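Teaching the drawer task on a two-arm cell
Zondness notes, updated 10/5/18

In this tutorial we teach a policy to open a drawer and put a small object inside. We use the method from our Hoani project, which learns from demonstrations by a human operator. You need two arms on one table, a fixed camera and a wooden cabinet with one drawer.
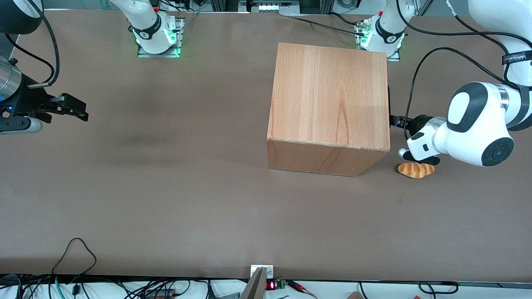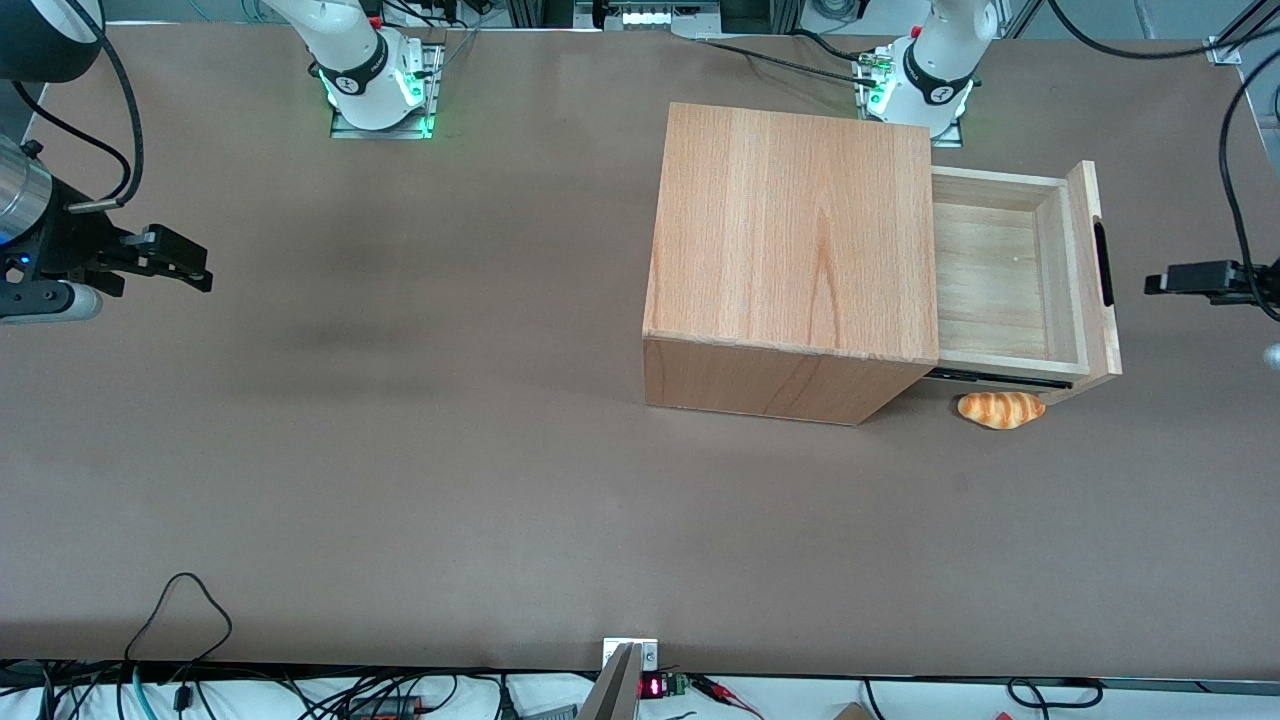
The drawer task with the bread roll on the table. First picture: gripper against the side of the cabinet. Second picture: drawer open.

Step 1. Put the cabinet right of center, so that the drawer opens toward the left arm. Place the roll near the front corner.

Step 2. Move both arms to the start pose and save it. The right arm stays at its side of the table during the opening.

Step 3. Record 40 demonstrations. Change the position of the roll a little each time, up to 6 cm. Please do not move the cabinet in this part.

Step 4. Split every recording in 2 phases, "open" and "place". Mark the border at the moment when the fingers leave the handle -- the training script reads this mark.

Step 5. Train, then run 14 test trials with the drawer closed at the start.

If the fingers slip from the handle, check the height of the gripper first. At our Valenham table this was almost always the cause. The settings file for Favport users is the same, only the camera name must be changed.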